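The Road Out of Clusville

My sister-in-law Halina Ziółkowski has been telling me for years that I photograph everything on a trip except the way we got there, and she's quite right. I have whole albums of lunches and church doors and somebody's dog, and hardly a single road! So last July, when four of us had a long, slow afternoon getting from Clusville over to Irnthorpe, I kept noticing the in-between bits, the bends and the verges and the glare on the trees.

It isn't a famous road and I don't suppose it's in anybody's guidebook. I grew up with gravel and corrugations, so a smooth bit of bitumen under trees still feels like a treat to me, and I've a real soft spot for a road that bends out of sight and makes you wonder what's round there. People do walk along it, so please take it gently if you ever go.

Two walkers up ahead, and that lovely patchwork wall on the right, dark stones in thick white mortar. 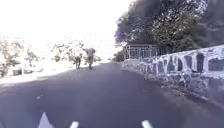

The bend again, with what look like white markings on the asphalt close by and one small dark shape far off. 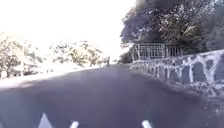
Areeba Ansari has asked whether she can have copies for her travel scrapbook, and of course she can — just send me a note with your postal address, love, as I've lost the old one. Hanna and Remigiusz, yours are already in the mail. I still have the Irnthorpe end of the day to sort through, mostly the bakery and the view from the guest house verandah, and I'll add those to their own page once I've found the right cable for the old laptop.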